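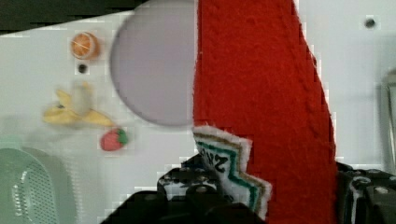
3.2 Material und Durchführung

Die Erhebung fand in sechs Kindertagesstätten im Raum Putitz statt. Einbezogen wurden 377 Kinder im Alter von drei bis fünf Jahren, deren Eltern der Teilnahme schriftlich zugestimmt hatten. Kinder mit diagnostizierter Hörstörung wurden nicht aufgenommen. Mehrsprachig aufwachsende Kinder blieben in der Stichprobe, sofern sie die Einrichtung seit mindestens einem Jahr besuchten; ihre Ergebnisse werden in Abschnitt 4.3 gesondert berichtet.

Als Wortliste diente die deutsche Fassung der Trelby-Liste. Sie umfasst 69 Substantive aus den Bereichen Lebensmittel, Kleidung, Tiere und Haushalt. Gegenüber der ursprünglichen Fassung wurden Wörter gestrichen, für die im Erhebungsgebiet mehrere regionale Bezeichnungen üblich sind. Beibehalten wurde dagegen »Apfelsine« als zulässige Antwort neben »Orange«, da beide Formen in den Vorgesprächen mit den Fachkräften regelmäßig vorkamen.

Der Bereich Lebensmittel nimmt eine Sonderstellung ein. Obstnamen gehören zu den früh erworbenen Wörtern, zugleich begegnen Kinder derselben Frucht in sehr verschiedenen Zuständen: ganz, geschält, in Scheiben geschnitten, gekocht oder als Zeichnung auf einer Verpackung. Ob ein Kind das Wort »Banane« kennt, lässt sich deshalb nicht allein mit der Abbildung einer ungeschälten Frucht prüfen. Für diesen Bereich wurde jedes Wort zweimal abgefragt, einmal anhand einer Bildkarte und einmal anhand von Spielzeugobst. Abbildung 2 zeigt unter anderem eine Orangenscheibe und eine geschälte Banane. Zwischen den beiden Durchgängen lag mindestens eine Woche.

Die Befragung erfolgte einzeln in einem Nebenraum der Gruppe. Die Frage lautete in allen Fällen »Was ist das?«. Blieb eine Antwort aus, wurde sie einmal wiederholt; danach ging die Befragung zum nächsten Wort über. Rückmeldungen zur Richtigkeit wurden nicht gegeben. Verließ ein Kind den Platz oder wollte es nicht weitermachen, wurde die Sitzung beendet und an einem anderen Tag fortgesetzt. Eine vertraute Fachkraft war immer anwesend, griff aber nicht ein.

3.3 Kodierung

Alle Antworten wurden wörtlich notiert und anschließend vier Kategorien zugeordnet: Zielwort, Oberbegriff, Teil- oder Zustandsbezeichnung, sonstige Antwort. Als Oberbegriff galten »Obst« und »Frucht«, ebenso »was zum Essen«. Zur dritten Kategorie zählen Antworten wie »Schale« oder »eine Scheibe«. Diminutive und lautlich abweichende Formen (»Nane«) wurden dem Zielwort zugerechnet, sofern beide Kodierenden darin übereinstimmten. Zusammensetzungen wurden nach dem Grundwort beurteilt — »Bananenschale« zählt also nicht als »Banane«.

Rund 520 Antworten ließen sich zunächst nicht eindeutig zuordnen. Sie wurden ein zweites Mal geprüft und im Zweifel als sonstige Antwort geführt. Dieses Vorgehen ist streng und unterschätzt den aktiven Wortschatz vermutlich leicht, vor allem bei den dreijährigen Kindern. Für den Vergleich der beiden Durchgänge ist das unerheblich, solange die Regel auf beide gleich angewendet wird.

3.4 Einschränkungen des Verfahrens

Das Verfahren erfasst nur den produktiven Wortschatz. Ein Kind, das auf die Frage schweigt, kann das Wort durchaus verstehen. Ein rezeptiver Teil war vorgesehen, hätte die Sitzungen aber über die vertretbare Dauer hinaus verlängert. Hinzu kommt, dass Spielzeug im Kindergartenalltag eigene Namen erhält. In zwei Einrichtungen hieß das gesamte Zubehör der Spielküche »Kaufladen«, und einzelne Kinder gaben diese Antwort auch in der Befragung. Sie wurde als sonstige Antwort kodiert.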